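Wooden handles and wooden boards – the quick version, as promised to everyone who asked. Typing this between loads of washing so forgive the spelling.

## Washing up

Never the dishwasher. Not even once, not even the top rack. Hot water lifts the grain and then the glue goes and then you've got a fork in two halves.

Wash, rinse, dry with a cloth straight away. Don't stand them handle-down in the drainer, the water runs into the join and sits there. I stand mine handle up in an old jam jar, or lie them flat on a tea towel if there's only a few.

Washing-up liquid is fine. A drop. Soaking isn't fine, and "I'll just leave it till after the programme" is soaking.

## Oiling

Food-safe mineral oil from the chemist. Not olive, not sunflower – they go sticky and then they smell. I did a whole drawer with sunflower once and had to scrub the lot with bicarb.

- Handle must be bone dry, leave overnight
- Old T-shirt, small dab, rub along the grain
- Leave 10 minutes
- Wipe off all of it, more than you think
- Stand on kitchen paper till morning

Twice a year does for forks and spoons. Knives that get used every day want it more often. I do mine in June and again when the clocks go back, so that was this weekend, hence this page.

Zinash Ambaye next door uses a beeswax mix she melts herself. Lovely finish, lasts longer than oil, but you do have to clean the pan afterwards. She gets the wax from the Saturday stall in Grindley and says the ready-made tins are mostly scent.

## Rough patches

If the handle feels furry, that's raised grain. Fine wire wool, very light, dry. Then oil. Dont use a green scourer, it leaves bits in the wood.

Handle gone grey? Same thing, but two goes with the wool and a night between them.
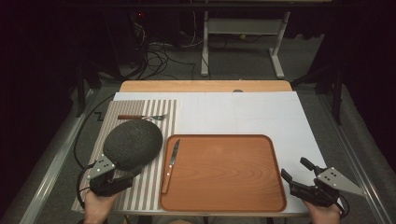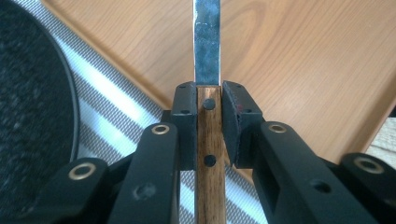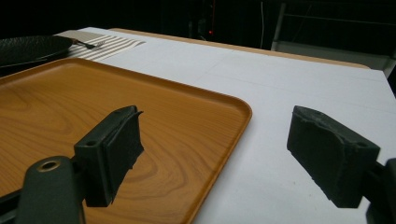 *Wood or wood-look, handles and a tray.*

## Is it real wood?

Worth checking before you get the oil out. Lots of trays are a printed pattern with a coating on top, and oil just slides about on it and makes everything greasy. Look at the edge and underneath. If the pattern stops dead at the rim or repeats itself, treat it as plastic: warm soapy water, soft cloth, done.

Scratches in a coated tray won't come out. You can hide them a bit with furniture polish but not on anything that touches food.

## Knives

Blade marks first. Bicarb and a little water to a paste, rub with a cork, along the blade and away from you. Takes off most tea-coloured stains. Deep scratches stay, live with them.

Smudges that keep comming back are usually from putting it away damp. Dry the blade and then dry it again near the handle, where the cloth misses.

Loose handle = stop using it. If it's riveted the man at Renent will do it while you wait, he charged me 8 pounds last time. Don't fill the gap with superglue, it cracks and then holds dirt.

## Smells

Onion on a board – half a lemon and coarse salt, rub, leave five minutes, rinse cold. Fish takes two lemons. Garlic never really leaves, so keep one board just for that and mark the end with a pencil.

## Placemats

Woven ones: shake outside, sponge with cool water, dry flat. Rolled up damp they curl and no amount of heavy books will fix it. Stripes show grease worse than plain, a bit of cornflour left on overnight lifts it, then brush off.

## Storing

Away from the cooker and not over the radiator. I lost a good spoon to the radiator, split end to end. A drawer with a bit of air is best, lined with plain paper, change it when you do the oiling.

Silver polish next, when I find the tin.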